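Studio and Production Assistant, Zerkau

Full time, based in Zellcombe
Posted 15 May 2026

Zerkau is a small clothing label making two collections a year in linen, wool and organic cotton. We cut and sew our samples in house and work with two outside sewing shops for production. We also publish a printed booklet with each collection, with photographs and short texts by people we like working with.

We are looking for a Studio and Production Assistant to start in August. The job sits between the sample room and the office. You will report to Anahera Quinlan, our production manager, and work most days alongside Lindsay Stubbs, who makes our patterns.

What the job involves

Preparing tech packs, cutting tickets and trim cards for the sewing shops, and keeping them up to date when a style changes.

Ordering fabric, thread, buttons and labels. Checking deliveries against the order and logging any faults before the cloth goes on the shelf.

Cutting samples and doing simple machine sewing: straight seams, hems, pockets, facings. Lindsay handles anything more complicated, but you should be able to follow her notes on a pattern without much help.

Measuring finished samples against the spec and writing up the differences.

Packing and shipping samples to stores and photographers, and chasing them when they are late coming back. The current collection has 80 styles, including colors, and most of them are out of the studio at any given time.

Helping on shoot days with steaming, dressing and keeping the running order. There are usually four or five of these a season, and one of them means an overnight trip.
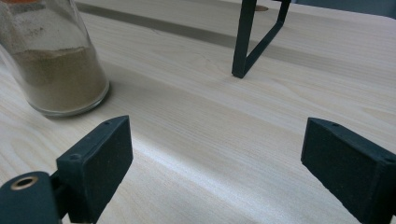 You will also spend part of each week on the archive. We have 466 garments from past collections, plus swatches, patterns and printed matter. About half the collection has never been properly recorded. Shona Harawira set up the catalog last year and will train you to use it. The work is slow and you need neat handwriting for the tags.

What we need from you

At least one year of work in a garment studio, costume shop, tailoring business or factory sample room. Internships count if they were full time.

Confident use of an industrial straight stitch machine and an overlocker.

Good spreadsheet skills. All our costing and fabric ordering is done in spreadsheets.

Clear written English. You will be the person the sewing shops hear from most often, and a vague email can cost us a week.

The ability to lift and carry rolls of cloth up one flight of stairs. We have no elevator. If this would be a problem for you but the rest of the job fits, write to us anyway and we will talk about how to split the work.

Useful but not required: experience with natural dyes, hand knitting, basic pattern grading, a driver's license. A fashion degree is welcome but we do not ask for one.

Hours and terms

Forty hours a week, five days, with a paid lunch. Weeks before a delivery date can run longer, and extra hours are given back as time off within the same season. The contract is for 12 months, with a review at nine months to discuss making it permanent. Salary depends on experience and will be discussed at the first interview. You get paid vacation, sick leave and two garments of your choice from each collection.

The job cannot be done remotely.

The studio is on the second floor of the old Orker building, a ten-minute walk from the station. There is bike storage in the yard and street parking after the first block.

How to apply

Send one PDF containing a resume, a short letter (one page at most) and up to six images of things you have made or worked on. They don't have to be clothes. Please say in the letter what your part was in each one. Put "Studio and Production Assistant" in the subject line and address it to Paora Ellery.

Please do not send physical work at this stage, and do not come to the studio without an appointment. We had 199 applications for our last opening and everyone got a reply, but it took us three weeks. We expect it to take about as long again.

People we want to meet will be invited to a 30-minute conversation, in person or by video. A smaller group will then be asked to a paid trial day in the sample room, where you will cut and sew a simple top from one of our patterns and check a delivery of fabric. Travel to the trial day is refunded against receipts.

Questions about the job can go to Anahera. Questions about access to the building, or about applying in a different format, should go to Ashton Tamihana at the front office. Applications close when the position is filled, and this page will be taken down then.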